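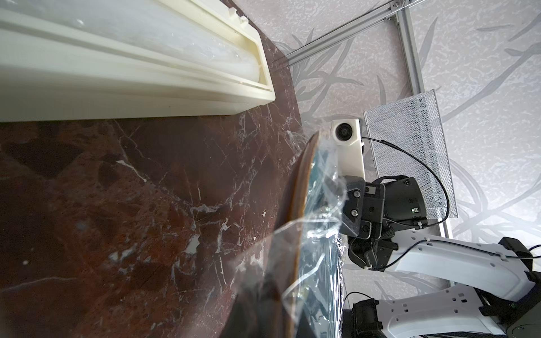

Rollilix film dispenser: frequently asked questions

Which rolls fit?
Any cling film roll up to the width of the trough. Check the core length before ordering. Phromma catering rolls fit without an adapter.

How do I load a new roll?
Lift out the old core, lower the new roll into the trough and turn it until the loose end comes off on the cutter side. Pull a short length over the rim and press it flat.

The film clings to the roll and I can't find the end. What now?
Run a strip of sticky tape across the roll and lift. If the film has split, cut away 5 cm across the full width and start again.

Can it stand on marble or polished stone?
Yes. Wipe the surface dry first. On very smooth stone, fit the 2 rubber feet supplied, part no. 2249.

How should I wrap a bowl or dish?
Dry the rim. Draw the film over in one pull, cut, then press down on the far side before the near side. For cling under the base, allow an extra 9 cm all round.

Is the film suitable for the oven or microwave?
Not the oven. For the microwave, follow the film maker's instructions.

How do I clean the dispenser?
Remove the roll. Use warm water and washing-up liquid, and a soft brush along the grooves. No scouring pads, no bleach. Dry fully before reloading. Not dishwasher safe.

Where can I get spare parts?
From the Bremville shop or the Fulport trade counter, which is closed on Thursday.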